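チケット669 机「Clusano 206」 手をつくと鳴る・少し揺れる件
ステータス:対応中(お客様からの返信待ち→返信あり)
投稿者:樋口ヨシノリ
担当:ティアゴ・ロボ(Furcombe 家具サポート)

2019年4月26日(金)

こんにちは、樋口です。電話でお話ししたら「記録が残るのでチケットのほうに書いてください」と言われたので、こっちに書きます。長くなります、すみません。

机はそちらのClusano、型番の最後が206のやつで、色は明るいはちみつ色の木目です。去年の12月に買いました。見た目はすごく気に入ってます。部屋が狭いので明るい色にしてよかったなと毎朝思うくらい。ただ、鳴るんです。

手前のほうに両腕をのせて体重をかけると「ギシッ」、腕をどけるとちょっと遅れて「コッ」。ギシッのほうは木っぽい音で、コッのほうはもっと硬い音。妻には二つの区別がつかないらしくて、「どっちも机の音でしょ」で終わりなんですが、僕には別物に聞こえます。書き物くらいなら平気で、細かい作業で力を入れるときに出ます。押さえながら何かを外すとか、そういうとき。

電話のあとに試したことを順番に書いておきます。

その1、ねじの増し締め。付属の六角レンチがどこかに行ってしまって、近所で400円のを買ってきました。脚の付け根を全部締めたら、緩んでいたのが一か所、右の手前。半回転くらい回りました。これで直った!と思って椅子に座って肘をついたら、ギシッ。コッのほうは三回に一回くらいに減った気がします(気がするだけかも)。

その2、上の物をどける。容器とかテープとか、普段から置きっぱなしの物が響いてるのかなと思って全部床におろしました。変化なし。むしろ静かになったぶん、音がよく聞こえて嫌でした。

その3、床。水平器なんて立派なものはないので、ビー玉を転がしました。左奥に向かってゆっくり転がっていきます。机が傾いてるのか床が傾いてるのかはわかりません。築年数を考えると床のような気もします。

今のところそんな感じです。返品したいわけじゃなくて、直して使いたいです。よろしくお願いします。

返信:ティアゴ・ロボ

樋口様、詳しいご連絡をありがとうございます。三点お願いいたします。一、机と壁の間隔を教えてください。二、脚の先のアジャスターを四本とも一度いちばん短くして、そこから合わせ直してみてください。三、机の普段の使い方と、周りに置いている物がわかるように教えてください。よろしくお願いいたします。

返信:樋口

ロボさん、早い返信ありがとうございます。

まず壁との間隔。これ、ゼロです。ぴったりつけてます。奥に物を落とすのがすごく嫌いで、前に住んでたところでペンを何本も隙間に落としたので、今回は絶対つけるぞと思って押し込みました。左側にも壁があって、つまり部屋の角っぽい置き方です。

アジャスターはですね……あるんですか、これ。四か月使ってて知りませんでした。床にほっぺたをつけて覗いたら、黒い丸いのがついてました。回るんですね。左の奥だけ固くて、手では無理だったのでゴム手袋をして回しました。全部短くしてから、浮いてる脚だけ伸ばしていくやり方で合ってますか? とりあえずそうやって、ビー玉はまだ左奥に行くんですけど、前よりだいぶ遅いです。

普段の使い方は、なんでも机です。書類もやるし、家の物の手入れもここでやります。僕はこういうのを床でやると腰に来るので、ついつい机にのせちゃうんですよね。両手で物をつかんで、下の台のところを天板に当てて押さえる、みたいな姿勢が多いです。力の向きでいうと真下よりも少し前、壁のほうに押す感じになってると思います。
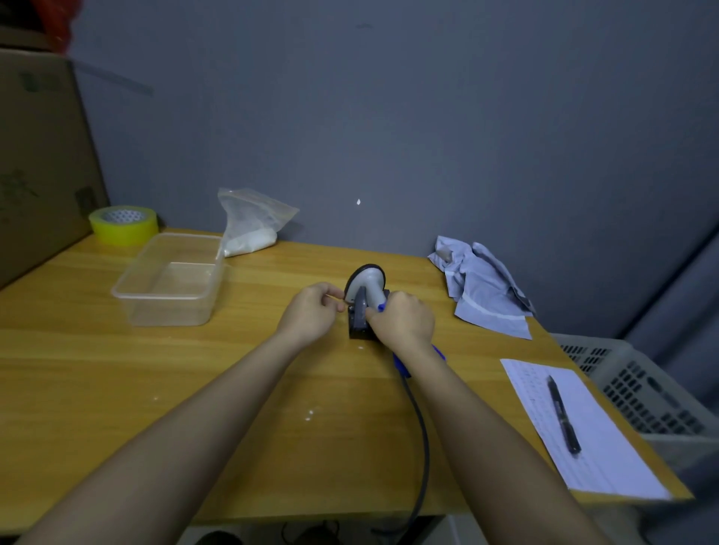
それで、音が出るのはたいていこの押さえてるときなんです。片手だと鳴らなくて、両手で体重がのると鳴る。左右で試してみたら、右に重心をかけたときはわりと静かで、左にかけるとギシッと来ます。右手前のねじを締めたのが効いてるのかな、だとすると左に何かあるのかな、と素人なりに考えてます。

あと周りに置いている物。左の壁ぎわに大きい段ボール箱があります。上にも物をのせてて、まあ、片付いてないです。ひょっとしてこの箱が机に当たって鳴ってるんじゃないかと思って、いったん廊下に出しました(腰に来ました)。結果、ギシッは変わらず。でもコッが消えました!! もしかしてコッの正体は箱ですか。いやでも段ボールであんな硬い音するかな。箱を戻してまた試したら、今度は戻しても鳴らない。わけがわかりません。置く場所がほんのちょっと変わったのかも。

奥のほうにはチャック袋だのテープだの、くしゃくしゃの布だのが常駐しています。机を動かすたびにこれを全部どかすのがいちばん面倒くさいです。妻がふたのない透明の容器に「全部ここに入れれば」と言うんですが、入れると今度はどこに何があるのか見えなく……いや透明だから見えるか。まあそういう家です。

返信:ティアゴ・ロボ

ありがとうございます。アジャスターの手順はそれで問題ございません。お手数ですが、壁から指一本分ほど離した状態でもう一度お試しいただけますか。また、天板の裏側で、前後の脚をつないでいる横桟の左側のボルトをご確認ください。頭が木の面まで沈んでいるか、少し浮いているかを見ていただければと思います。配送時の組み立ては弊社手配でしたでしょうか。

返信:樋口

はい、組み立てもお願いしました。運送はLongの方で、二人で来てくれて、すごく手早かったです。名前は控えに「モレイラ」とあります(バルテル・モレイラさん?)。感じのいい人だったので、この人が怒られるようなことにはしないでほしいです。

指一本、離しました。人差し指で。これ、すごく変わりました! ギシッが半分くらいの大きさになった。今まで天板の奥の縁が壁にこすれて鳴いてたんですね。そりゃ体重をかければ前に押すわけで、こすれますよね。ただし、離した翌日にさっそく消しゴムが落ちました。

横桟のボルトは、スマホのライトで照らして見ました。右は沈んでます。左は、浮いてます! 爪が入るくらい。レンチで締めようとしたんですが、もう回りきってる感じで、それ以上いかない。無理に回すと木が割れそうで怖いのでやめました。長さが違うんでしょうか。説明書には長いのと短いのの二種類が描いてあって、絵だとほとんど同じ長さに見えるんですよ。あの絵、もうちょっとなんとかなりませんか。

余ったボルトの袋は捨てずに取ってあるはず、と妻が言っていて、今晩探します。

追記:ありました。引き出しの中の、電池の入ってる缶の下。中に短いのが一本だけ入ってました。つまり左には長いのが入ってる、で合ってますよね?

返信:ベンビンダ・ネヴェス(部品担当)

樋口様、部品担当のネヴェスと申します。ロボより引き継ぎ、確認いたしました。おっしゃるとおり、左側に長いボルトが使われている可能性が高いと思われます。交換の際は、先に天板の上の物をすべておろし、脚が動かないようにどなたかに支えていただいてください。長いボルトを抜いたあと、穴の中に木くずが残っていれば取り除いてから、短いほうを手で入るところまで入れ、最後にレンチで締めてください。替えのボルト一式はCumvilleの倉庫からお送りします。到着まで9日ほど見てください。お手元の一本で先に作業していただいても構いません。

返信:樋口

ネヴェスさん、ありがとうございます。待てないので日曜にやりました。

妻に脚を持ってもらって(途中で宅配が来て一回中断)、長いのを抜いて、短いのに入れ替え。抜くときにキューッとすごい音がして二人で固まりましたが、割れてはいないです。穴の奥から木くずがぽろぽろ出たので、綿棒で取りました。短いのはすっと入って、最後にレンチで締めたら頭がきれいに沈みました。気持ちよかった!

で、机を戻して、左に思いっきり体重をかけてみたところ、静かです。右も静か。両手で押さえる作業も夜に一回やってみましたが、ギシッは出ませんでした。コッは一回だけ聞こえた気がするけど、あれは椅子かもしれない。椅子はそちらの製品じゃないので大丈夫です。

残ってる質問を二つだけ。

一つめ、壁との隙間です。指一本あけるのが正しいのはわかったんですけど、物が落ちるのがやっぱり気になります。隙間に何か柔らかいものを挟んでもいいですか。布を畳んで入れるのはどうでしょう。厚みがあると、また押されて鳴りますかね。

二つめ、ビー玉。まだ左奥に転がります。とてもゆっくりなので生活に支障はないです。左奥のアジャスターをもうちょっと伸ばせばいいんだろうと思うんですが、伸ばすと今度は右手前が浮くような気がして、いじる順番だけ教えてもらえると助かります。

返信:ティアゴ・ロボ

樋口様、音が収まったとのこと、安心いたしました。隙間には、フェルトなど薄くて滑りやすいものを天板の奥の縁に貼っていただくのがよいと思います。布の場合は、押し込まずに軽く入る厚みでしたら問題ございません。アジャスターは、左奥を四分の一回転ずつ伸ばし、そのつど右手前の脚に紙を差し込んでみて、紙が入るようになったら右手前を同じだけ伸ばしてください。ボルト一式は予定どおり発送いたします。届きましたら予備としてお持ちください。

返信:樋口

紙のやり方、わかりやすいです。レシートでやりました。左奥を二回、右手前を一回。ビー玉は真ん中で止まるときと、ちょっとだけ右に行くときがあって、これはもう天板の木目の気分じゃないかと思ってます。

フェルトは家になかったので週末に買ってきます。何ミリのがいいか、目安があったら書いておいてください。チケットはそれまで開けておいてもらえますか。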